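4. Recording examples in the sim (conveyor sort task)

Applies to: Lanine recorder, Mathebula conveyor scene
Last edit: 2 June 2025

Read section 3 first if you havent set up the leader arms. This section is only recording. Training is section 6, don't jump ahead with half a batch, it wastes a night of compute.

4.1 Before you start

You need:

– the Lanine recorder installed and licensed on the sim machine
– Mathebula scene pack unpacked in the scenes folder, not on the network drive
– both leader arms plugged in, left one in the left port
– foot pedal
– free disk space. Episodes are big. If the disk bar in the recorder is orange, clear it now, not in the middle of a batch.

Check the port order every time somebody has moved the desk. Swapped arms record fine and look fine in the file list, and then the whole batch is mirrored and goes in the trash.

CAUTION: The leader arms have motors. They will drive themselves to the start pose when the session opens. Hands off until the light on the base goes steady.

4.2 Open the scene

1. Start the recorder. Wait for the version line at the bottom. Anything older than what's on the Erdale share, stop and update.

2. File > Open scene > conveyor_sort. First load is slow. Second is quick.

3. Pick the robot: two-arm, two-finger grippers. The single-arm profile also loads in this scene and gives no warning, so read the profile name twice.

4. Pick the object set. For the first batch use "bottles, single". One object per episode. Mixed sets come later (4.7).

5. Belt speed: leave at zero for the first batch. The rollers are physics objects even when stopped, so a round thing can still creep a little. Normal.

6. Set the random seed to AUTO. Fixed seed is only for debugging. If you leave it fixed you get the same drop position every time and the policy learns one spot on the conveyor and nothing else.

7. Press Reset. The object drops, the arms go to the start pose, grippers open.

Give it a second to settle. Then look at the head view before you touch the pedal. What you want is both grippers in view, both open, and the object somewhere the arms can get to it.
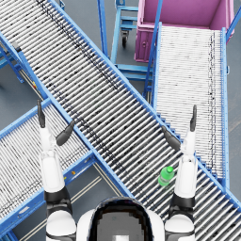 Fig. 4-1. Head view, grippers open, green bottle on the rollers between them.

If the object landed under a gripper, or you can't see it, Reset again. Resets cost nothing and are not logged. Do not nudge the object into place with an arm and then start recording. The object ends up moved by something the file knows nothing about, and the checker flags the episode for start pose anyway.

Note on the dark marks on the rollers: part of the scene texture. Leave the texture setting alone. A clean-roller version exists, it's for the viewer demo, not for recording.

Note on the other conveyors: leave them empty in the first batch. There are object slots for them in the scene panel. Off by default, keep them off.

4.3 Set the recorder

1. Session name: operator code, task code, running number. No spaces. The exporter chokes on spaces and doesn't tell you.

2. Cameras: head, left wrist, right wrist. All three ticked. The overview camera is for people, untick it or your files nearly double.

3. State logging: joints ON, gripper width ON, object pose ON. Object pose is not fed to the policy but the checker needs it.

4. Episode limit: 14 seconds. A bottle pick doesn't need more. If you run out, the episode is closed as FAIL. Keep it, see 4.6.

5. Instruction text: type what the episode is, in plain words. "Pick up the bottle and put it in the bin." Same wording for the whole batch. Don't get creative, variations are added later by script.

6. Save the profile. The recorder does not save on exit. It will ask and then not do it. Known bug, reported to Grernura, no fix yet.

4.4 Record an episode

1. Reset. Wait for settle.

2. Pedal down once. Red border comes on around the head view. You are recording.

3. Hold still for one beat. The first few samples get trimmed and you don't want motion in them.

4. Choose an arm. Nearer one. If it's an even call, alternate – left this time, right next time. Operators all drift to their strong hand and the batch comes out lopsided. The balance meter in the side panel shows this, keep it out of the yellow.

5. Move the arm you picked in over the object. Come down from above, fingers either side of the body of the bottle and not on the cap. Cap grasps slip out in the sim more than they would on real hardware.

6. Close. Slow squeeze on the trigger. Full trigger snaps the fingers shut and shoots the bottle down the conveyor.

7. Lift straight up before you go sideways. Dragging across rollers makes the contact solver jitter and the jitter goes into the joint log.

8. Carry to the target bin. Bin is set in the task panel, check the highlight in the task view if unsure.

9. Open over the bin. Let it fall. Don't push it in.

10. Back off to roughly the start pose. Doesn't have to be exact.

11. Pedal down again. Border off. Recording closed.

12. Mark it: G for good, F for fail, X for junk. You have to mark before the next Reset or it goes in as unmarked and somebody has to watch it later. Probably you.

The arm you aren't using: keep it still but keep your hand on it. If you let go, the leader sags and the sim arm follows it down onto the rails. Lots of early episodes were lost that way.

CAUTION: Don't press Reset with the red border on. The episode closes mid-write and the file can take the session index down with it. If it happens, stop, run Repair index from the Tools menu, and check that the last good episode still plays before you go on.

4.5 What a good episode looks like

Smooth. Same pace all the way through, no long stops to think. If you need to think, think before the pedal.

One clean grasp is best. One regrasp is ok and even useful, mark it G. Three or four tries, mark it F.

No clutching. If you hit the end of the leader arm's reach and have to disengage, reposition and re-engage, there's a flat spot in the log and the policy learns to pause there. Mark X and redo.

Hands off the camera controls. You can pan the head view during a recording, and the recorded head camera pans with it. Yes, this is a bad design. Lock it: View > Lock head.

Vary the approach a bit. Different heights, different side of the bottle. Not wildly. You don't have to plan it, just don't fall into a groove and do the identical sweep for an hour.

4.6 Fails and junk

People delete fails. Please stop doing that.

F = the operator tried properly and the task didn't get done. Dropped it, ran out of time, bottle rolled off. These are kept and used for the success classifier in section 7.

X = the recording itself is no good. Wrong profile, phone rang, arm swapped, sim glitch, object fell through the rollers. These get removed at export.

If you marked wrong, fix it in the episode list, right-click > Remark. Works any time before export. After export it doesn't change the exported copy, so you have to re-export the lot.

4.7 Batch plan

First batch is the plain one, bottle only, belt stopped. Target is 562 good episodes. The number comes from the storage split on the training side, don't round it up or down. Recorder shows the good count at top right. Fails don't count toward it.

Work in blocks of 10 minutes with a break in between. Quality falls off fast after that and you can see it in the smoothness plot. Swap operators between blocks if there are two of you. New operator = new session, new operator code.

Second batch: belt moving, slow setting. Same object set. Raise nothing else.

Third batch: mixed objects, belt stopped again. Don't combine moving belt and mixed objects until somebody has looked at results from the first two.

4.8 Check before you export

1. Close the session. Green tick next to the name means the index is written.

2. Run Checker > Quick. Looks for dropped frames, missing cameras, bad start pose.

3. Play back 5 episodes picked at random, all the way through, all cameras. Not just the first few on the list, those are always your careful ones.

4. Look at the wrist views especially. If a wrist camera froze, the checker doesn't always catch it – a frozen image still counts as a frame.

5. Check left/right balance.

6. Fix marks.

7. Export > Training format. Destination is the Erdale share, folder with the session name. Don't rename it afterward.

8. Wait for the copy to finish before shutting the machine. The progress window closes early. Watch the disk light or check the folder size against the local one.

4.9 Problems

Object bounces forever after Reset
Physics step set too large. Scene panel > Physics > Default. Reset.

Object drops off the conveyor right away
Drop zone got edited. Reload the scene, don't save when it asks.

Gripper closes but goes through the bottle
Collision off for that object. Usually after a scene pack update. Reinstall the pack. Episodes recorded like this are all X.

Sim arm lags behind the leader
Close the viewer window on the second screen. If still laggy, restart the recorder. Don't record through lag, the policy picks up the overshoot when you correct for it.

Pedal does nothing
Unplug, wait, plug back in. Space bar works as a spare but you need a hand for it, so only for finishing a block.

Good count went down by itself
Two sessions with the same name. The index merges them and drops duplicates by number. Rename the newer one and run Repair index, counts should come back.

Red border stays on after the second pedal press
Disk full, most likely. Do not Reset. Free some space, then press the pedal again and wait. If the border doesn't clear, close the recorder from the menu and accept losing that one.

Next: section 5, replaying recorded episodes on the sim arms.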